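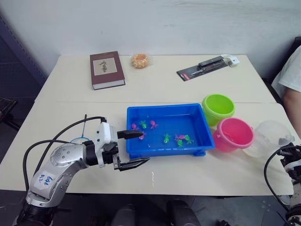

Water Play on a Table: Which Tips Are Worth Following

Every rainy-day list tells you to fill a tray with water, throw in some floating toys and enjoy half an hour of peace. I have my doubts about the half hour. In my house 15 minutes is closer to it, and part of that goes to fishing a turtle out from behind a chair. Still, a shallow tray on a table is one of the better indoor setups, if you ignore most of the advice that comes with it.

The tray

You don't need a water table. The ones I've looked at cost far more than a plastic tray and need a corner of the garage for the rest of the year. A shallow blue tray with little raised feet does the same work. The feet do leave a gap underneath, and the gap collects drips, so lift the tray at the end and wipe there too. I skipped this once and found a stale-smelling ring on the tabletop.

Fill it on the table. Carrying a full tray across a kitchen is how you end up mopping the kitchen. Two pitchers usually do it, and you want less water than you think. Small floating toys need 2 inches at most.

If you push two tables together to get more room, check the seam. Water finds it and runs straight down onto the floor. A folded towel under the join catches most of it. I've seen painter's tape recommended for this. It came up wet on my tables before we were done, so I went back to the towel.

The toys

Small sea creatures in two colors, say pink and green, are plenty. Some sets come with dozens of pieces and a storage net, and the extra pieces mostly end up on the floor. Eight in the water is a reasonable crowd for a tray that size.

Skip anything with a hole in the bottom. Squirters hold water, the water goes bad, and the black stuff you squeeze out later is mold. People swear by sealing the holes with hot glue. I tried it on a Joner bath set and the plugs popped out of half of them. Solid or fully sealed toys save you the trouble.

Buckets for sorting

Bright little buckets next to the tray give kids somewhere to put what they catch – pink toys in the pink bucket, green in the green. Whether it teaches anything I couldn't say. It does get the toys out of the water, and I'll take that.

Stand the buckets beside the tray where a child can reach them without leaning over the water. Sleeves are what soak the table, far more than splashing does. And tuck the handles down, as a raised one gets snagged by an elbow.

Cleaning up

Bail the tray with one of the buckets until it's light enough to carry to the sink. Then rinse the toys and spread them on a dish rack for the night.

I was told to soak everything in vinegar for 10 minutes after each use. The Harnow toy wash I bought promised to be better still. I couldn't tell the difference between either one and a drop of dish soap – except for the price and the smell. Soap every time, vinegar now and then if something feels slimy.

Last, don't stack the buckets until they're dry inside. Mine stuck together over the winter and I had to run hot water over them to get them apart.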